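12 Feb 2023

Quick one, I've got bread in the oven and it comes out in 15 minutes.

So I finished series two of The Salt Ferry last night. Eight episodes, all in the week, which is fast for me. And I'm cross. Have been cross since breakfast.

If you haven't seen it: small island, Leltanach, one ferry, one pub, a lighthouse that somebody should have sold off years ago. Series one was a missing boat. Slow, lots of weather, people not answering questions. Loved it. Watched it twice. Told everyone at work.

Series two has a conspiracy.

Of course it does. Some company called Ondasov has bought the harbour, and by episode three there's a man in a very good coat on the phone to the mainland saying "they don't know yet". Who doesn't know? Know what? He says it again in episode five. Same coat.
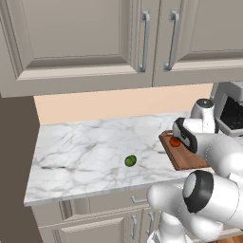
My problem with it. In series one the stakes were tiny and I cared enormously. One boat. Two brothers not speaking. A bill for diesel that didn't add up, and I was on the edge of my seat over a diesel bill! Now the whole of the North Atlantic is in danger and I was looking up train times to Hurbridge on my phone during the big speech.

Also the speech. Too long. Nobody talks for four minutes in a gale.

I do get why they do it. First lot does well, someone upstairs says bigger. Same thing happened with Wuisan, which started as a nice odd little drama about a language school and ended with a helicopter. I stuck with that one to the end as well, so perhaps I'm the problem. They can probably see I watched all of it and have put me down as a satisfied customer.

Things I did like, to be fair:

The ferry timetable plot. Someone has been altering the winter sailings by a few minutes each week and only the schoolteacher notices. Lovely. Could of been the whole series.

The dog. Same dog as last time, older, does less.

The sound. You can hear which direction the wind's coming from, I swear, even on my rubbish telly.

Episode six, the one that's nearly all in the ferry waiting room. Two people, a broken heater, an argument about a caravan. It's the best hour in either series and it has nothing to do with Ondasov whatsoever. I'd have taken eight of those. 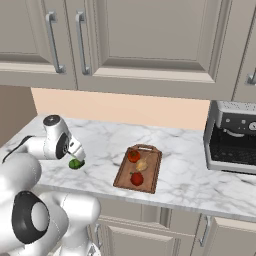
Then the ending, and I'll be vague, but if you want to go in clean then stop reading and skip to the last bit.

They blow up the lighthouse. The lighthouse! Two whole series of people looking at it meaningfully, and it goes in the last ten minutes, at night, so dark I had to turn the lamp off to see anything. Then cut to the man in the coat, in a different country, smiling at a laptop. Credits. That's your lot until next time.

I went and read the comments on the fan forum afterwards, which is never a good idea at midnight. 1,836 replies on the finale thread and the first page is all people arguing over whether the brother was on the boat. (He wasn't. He had the wrong shoes on. Watch it again.) There's a petition too, to get the lighthouse back. It had 70 names on it when I looked. I may of signed it.

Will I watch series three? Yes, obviously. It's filming in May apparently, so we've got a while to wait, and I'd like it on record that what I want is less. Fewer coats. No laptops. Put the ferry at the middle of it again and let somebody be rude to somebody else about parking.

Last bit, for those who skipped: episode six. If you only watch one, watch that, you don't even need teh rest of it to follow what's going on.

Timer's going. More in the week, I still haven't written up the quiz night one I promised.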